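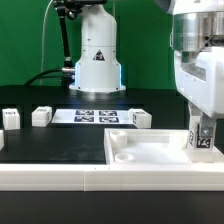

Chapter 6
Supports and Reactions

Obsa Asfaw

6.1 Why supports come first

Every structure rests on something. A shelf hangs from a wall, a bridge sits on its banks, and a ladder leans on the ground at one end and a gutter at the other. The forces that these outside bodies apply to the structure are called reactions. Until the reactions are known, very little can be said about the forces inside the structure, so the study of supports comes before the study of trusses and beams in Chapters 7 and 8.

The reader should already be able to draw a free-body diagram and to write the three equations of equilibrium for a body in a plane: the sum of horizontal forces is zero, the sum of vertical forces is zero, and the sum of moments about any point is zero. Three equations can be solved for three unknowns. Much of this chapter is concerned with deciding, before any numbers are written down, how many unknowns a given support brings into the problem.

A simple rule applies throughout. If a support prevents motion in a given direction, it can apply a force in that direction. If it prevents turning, it can apply a moment. If it permits a motion, the matching force or moment is zero.

6.2 Common supports in a plane

A roller prevents motion into the surface and nothing else. It brings one unknown, a force at right angles to the surface. The east end of the Moltholm footbridge, used as a running case in this book, sits on rollers so that the deck can grow and shrink with the weather.

A pin prevents motion in both directions but leaves the body free to turn. It brings two unknowns, normally written as a horizontal and a vertical component. The west end of the same bridge is pinned. Together the two ends give three unknowns, and the bridge is statically determinate.

A cable can only pull. It brings one unknown, directed along the cable and away from the body. A negative answer for cable tension means that the cable has gone slack and must be taken out of the diagram.

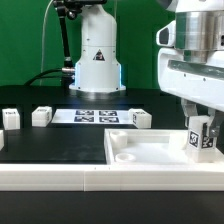 A fixed support prevents motion in both directions and also prevents turning. It brings three unknowns: two forces and a moment. Flagpoles, street lamps and balcony slabs are usually treated this way. The moment has to be carried by some physical means, and the student should learn to look for it. In a post with a bolted foot, the fasteners on one side are pulled while the other side of the foot is pressed down, and the pair of forces makes up the moment. A wide foot does this with smaller forces than a narrow one. The upright white column shown with this section stands on a flat base plate with small screws around its rim, and on a diagram it would be drawn with a fixed support at the bottom. A post merely set down on a floor is another matter - once the load moves far enough to one side, the post tips.

6.3 A worked case

The sign outside the Cuervo bakery hangs from the free end of a level bar 2 m long. The other end of the bar is built into the wall. The sign weighs 522 N, and the weight of the bar is neglected.

The wall is a fixed support. No horizontal load acts, so the horizontal reaction is zero. The vertical reaction is 522 N, upward. Taking moments about the wall gives 522 × 2 = 1,044 N·m.

Suppose now that the built-in end is replaced by a pin and a cable is run from the free end up to the wall, at an angle of 40 degrees to the bar. Moments about the pin require T sin 40° = 522, so T = 812 N. The bar is pressed against the wall with a force of 622 N, and the vertical reaction at the pin is zero. The wall moment has disappeared, at the price of a cable tension larger than the weight of the sign.

6.4 Contact between bodies

Where two smooth bodies touch, the force between them acts at right angles to the surface of contact. Where the surfaces are rough, a friction force along the surface is added.

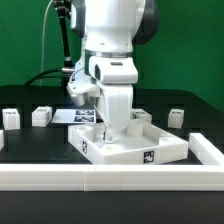
Figure 6.2 Contact at a small area: a metal fingertip touching the floor of a square tray.

When the area of contact is small compared with the bodies, it is replaced on the diagram by a single point. The Ukow press in Problem 6 is handled in this manner, as is the Pluso jack in the problem after it.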